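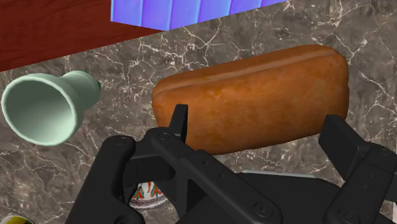

Rendered image of a black two-fingered gripper holding a long bread roll.

Anghel smoothing is a technique used in computer simulation to help an implicit solver cope with objects that touch, slide and separate. It replaces the sudden switch between "touching" and "not touching" with a gradual one, so that a small force begins to act shortly before two surfaces meet. It is usually described as a way of making contact problems converge. Critics describe it as a way of solving a slightly different problem and reporting the answer under the old name.

The technique is a close relative of the penalty method, in which surfaces are allowed to overlap a little and are pushed apart by a stiff spring. Penalty contact is much older, and several writers have questioned whether Anghel smoothing needed a name of its own.

Background

Contact is awkward for implicit solvers. At each step the solver guesses how far every point will move, checks whether the forces balance, and corrects the guess. If a point is in contact in one guess and clear in the next, the stiffness of the whole model jumps between the two. The solver may then flip back and forth until it reaches its limit on iterations and stops.

Older codes dealt with this by cutting the time step and trying again. The approach is slow but has the merit of leaving the physics alone.

Method

Anghel smoothing defines a thin layer around each surface, called the approach band. Inside the band the contact force rises along a curve from zero to its full value. The user sets the width of the band and, in most versions, the steepness of the curve. A wide band gives the solver an easy time and a poor answer. A very narrow one behaves like ordinary contact, with the ordinary difficulties.

In the version shipped with Plumura, the band width is chosen automatically from the size of the mesh. The manual calls this setting "mesh independent", a hard phrase to defend given that halving the mesh size also halves the band and so changes the forces. Prudine leaves the width to the user and prints a warning when the band is wider than one element. 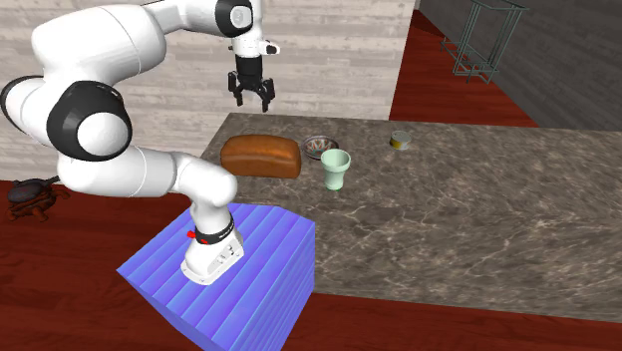 Simulated white and black robotic arm, mounted on a blue pedestal next to a stone kitchen counter.

Claims of speed

The figure most often repeated is that smoothing cuts a run of 600 iterations to 260. It comes from promotional material issued by Flasar, the firm that develops Plumura, and refers to one model: a rubber ring pressed into a groove. The comparison run used a fixed time step with no line search, a setup few experienced users would choose. The tolerance for the smoothed run is not stated.

Later tests have been less kind. With adaptive stepping switched on in both runs, the saving on the same ring fell to 15 per cent, and on models dominated by sliding friction there was often no saving at all. Supporters reply that the main benefit is that difficult models finish. This is true of some models. A run that finishes has met its own stopping test — it says little about whether the contact forces are right.

Accuracy

The approach band stores energy that has no counterpart in the real object. For slow pressing problems the error is usually small, and shows up as a slight gap where surfaces should meet. In impacts it matters more. Part of the energy of the moving body goes into the band before contact begins, and the peak force is spread over a longer time and comes out too low.

Friction is a further weak point. Most versions work out the friction limit from the smoothed normal force, which means that an object can start to drag on a surface it has not reached. Prudine offers a cut-off to prevent this, although using it brings back some of the sudden switching that the method was meant to remove.

Soft bodies suffer most. If the band is as stiff as the material behind it, or nearly so, a measured dent may owe as much to the setting as to the body.

Use in practice

The common advice is to repeat the run with the band at half its width and compare the contact forces. Published studies seldom report having done so, and many do not give the band width at all, which makes their results hard to check. A stricter approach uses smoothing only to find a starting guess, then switches it off and solves again with ordinary contact. Plumura can do this through its scripting tools, but the option is missing from the main menus and is off by default.

See also

Penalty method
Augmented Lagrangian contact
Line search
Adaptive time stepping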